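Skerkine Bimanual Handling Project
Interim Progress Report to the Darkier Fund
Reporting period ending June
Submitted by the Gostby workshop

1. Summary

The project remains within its approved budget, but it is behind schedule. Work in the first part of the period went largely as planned. In the second part, a gripper fault on the right arm led us to suspend all unattended running, and that suspension is still in force. No person was hurt and no equipment was lost. We ask the Fund to note the revised dates in section 5 and to approve the small transfer between budget lines set out there.

2. Work completed

The two-arm station was set to the insertion task agreed in the last report, in which a rectangular part is brought to an open tray and placed inside it. A total of 364 attempts were logged before the suspension. The logs have been checked for completeness and passed to Rashidi, our analysis partner, which will report separately on placement accuracy.

The left arm has performed well throughout. Its calibration has held between sessions, and we have no changes to propose. The operator screens were also revised in response to comments made at the last review.

3. The fault

During an attended session, the right gripper was commanded to open and began to close. The operator pressed the stop button and both arms halted. The part was pinched against the rim of the tray and was later discarded. When power was restored, the gripper opened normally and the control software showed no error.

A search of the earlier logs found 4 further occasions on which the position reported by the right gripper did not agree with the commanded position. Each had lasted less than a second and had cleared without action. The software was written to ignore short disagreements of this kind - a setting carried over from the first version of the station, when communication delays were common. In our judgment that setting should have been reviewed before unattended running was allowed, and the workshop accepts responsibility for the omission.

The most likely cause is an intermittent connection in the gripper cabling, made worse by repeated turning of the wrist. This has not been proven. Replacing one connector reduced the number of disagreements but did not remove them, and a full set of replacement cables is on order.

4. Interim safety measures

The following rules apply until the Fund is notified otherwise:

An operator must be present, with the stop button within reach, whenever the arms are powered.
Arm speed is limited to 40 percent of the normal setting.
Any disagreement between reported and commanded gripper position stops both arms at once.
Hands stay off the table until power to the arms has been removed and the second operator has confirmed it.
The right gripper is opened and closed 20 times without a part at the start of each session, and the results are entered in the fault log.

5. Schedule and budget

Unattended running will resume only after the new cables have been fitted and a clean series of checks has been signed off. We expect this to move the second milestone into the next reporting period. The cost of the cables can be met by transferring money from the travel line, which is underspent. No additional funding is requested.

6. Views of the station

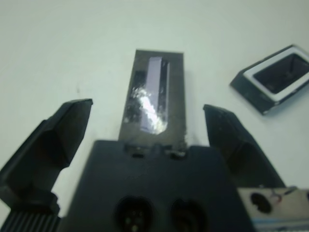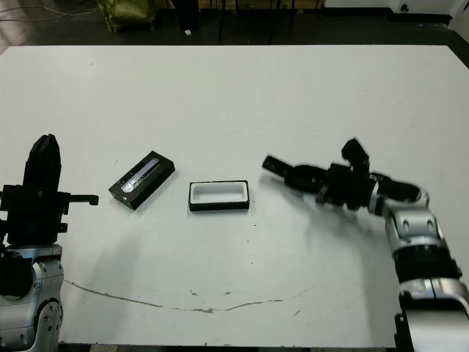
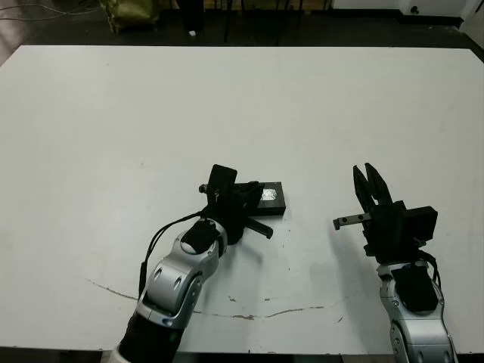
Reading time: 3 minutes

The second and third views show both arms at the table. The right gripper is the subject of section 3, and in the third view it is open and holding nothing.

Copies of the fault log and the revised operating rules are available from the Gostby workshop on request. The next report will include the results of the cable replacement, together with the Rashidi accuracy figures if they have been received by then.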